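Paper on the table: a short campaign

Coloured card breeds. You put down one sheet for a birthday tag and by Sunday the table has gone under, and dinner is eaten off the arm of the couch. I have lost several good evenings to this, so these are the rules I now mostly follow.
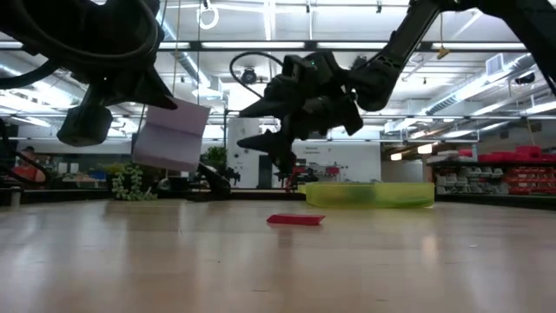

Yayra Nartey
Home & Bench Tips
Sun 13 April

Start with one shallow tray, and get a see-through one. My old tin was very handsome and I found a September gas bill in it the following winter. A translucent yellow-green tray is no beauty, but it's hard to ignore.

Fold lightly until you're sure. A lavender card with a crease across the middle is a tent, a place card or a thank-you note – a card with four creases is scrap. Run a fingernail along the fold, then the back of a spoon.

Keep flat card flat. Red is the worst for showing scuffs, so it goes in last and comes out first.

Park the tray at your working side and leave the middle of the table for whatever you're making.

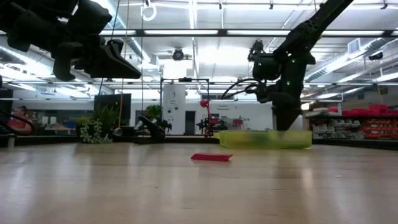 Plants, and other things that drip

Greenery belongs at the far side, well away from the paper. Trailing succulents with bead-like leaves are lovely, and they will shed into anything left open. Take pots to the sink to water them. I learned this with 3 sheets of the good stuff and a fern.

Wipe pale timber along the grain with a barely damp cloth, then a dry one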